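About Prarance

Prarance is an independent organisation that looks at how police forces deal with the public they serve. We read complaint files, inspection reports and force budgets, and we write about them in language that people outside policing can follow. We are based in Astwood and work mostly with forces, councils and residents' groups in England and Wales.

We do not investigate individual officers and we do not take up individual cases. People who want to complain about something that happened to them should write to the force concerned, or to the body that oversees it. Our advice page has the addresses and a plain guide to the forms.

How we started

Prarance grew out of a residents' meeting in Astwood. The police station on Raker Street had closed its front counter, and people wanted to know how long they would now wait for someone to answer a call or come to the door. The force did publish response times, but they were set out in a way that made it hard to compare one year with another. A small group sat down with the tables and put them into order. The resulting paper was 2 pages long. The force checked it, corrected one column and agreed with the rest.

Other towns then asked for the same thing. We registered as a not-for-profit company and took on our first paid researcher the following March.

What we do

Most of our work falls under three headings, although they overlap a good deal.

Force reviews. We take one police force and one subject, such as the handling of missing person reports, and go through everything the force has published on it. Where there are gaps we ask for the records. A review usually takes several months, and much of that time is spent waiting for replies. We have now finished 213 reviews. All of them are free to read, including the early ones, which are shorter and less thorough than we would like.

Public surveys. Once a year we send a questionnaire to 3000 households. It asks whether people have had contact with the police, what it was about and how it was dealt with. We also ask those who decided not to report a crime why they made that choice. The full set of answers is published with names and addresses removed, together with the questions exactly as they were asked.

Training. We run day courses for members of police and crime panels, local councillors and anyone else who has to question a chief constable in public. The courses cover how to read a force budget, what crime figures can and cannot show, and how to follow up when an answer is incomplete. Places are limited and we keep a waiting list.

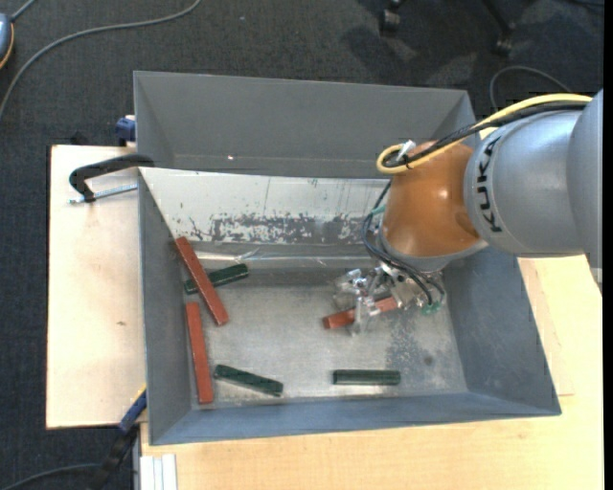 Every review is sent to the force before it is published. The force has four weeks to point out errors of fact. We correct those, and if the force disagrees with our conclusions we print its response in full at the back. We do not change a conclusion because it is unwelcome. Twice we have withdrawn a review after publication because the records we had been given were wrong, and both are still listed on the site with a note explaining what happened.

We use ranking tables only where forces record things in the same way. Many do not. A force that records every complaint, including those settled by a phone call, will look worse in a simple table than one that leaves the minor ones out. Newspapers sometimes ask us for a list of the best and worst forces in the country. We don't produce one.

How we are paid for

Our largest source of income is the Sachdeva Trust, which gives us a grant towards running costs. The rest comes from course fees and from individual supporters. We do not accept money from police forces, police suppliers, trade unions or political parties. Forces that send staff on our courses pay nothing, and so owe us nothing.

Any gift over £100 is listed in our annual accounts with the name of the giver. The accounts can be downloaded from the publications page, or we will post a printed copy on request.

Who runs it

A board of trustees meets every two months and sets the programme of reviews. Trustees are unpaid and serve for up to six years. Serving police officers cannot be trustees, and former officers can join only when they have been out of the service for five years. The minutes are published once they have been approved.

Suggesting a subject

We welcome suggestions from the public. It helps if you can tell us which force you have in mind and what you have already tried to find out. Please do not send us original documents, as we have no safe way of storing them. Suggestions can be made through the contact page or by post to our Astwood office. We reply to all of them, though in busy months this may take a few weeks.

This page was last updated on April 20, 2018.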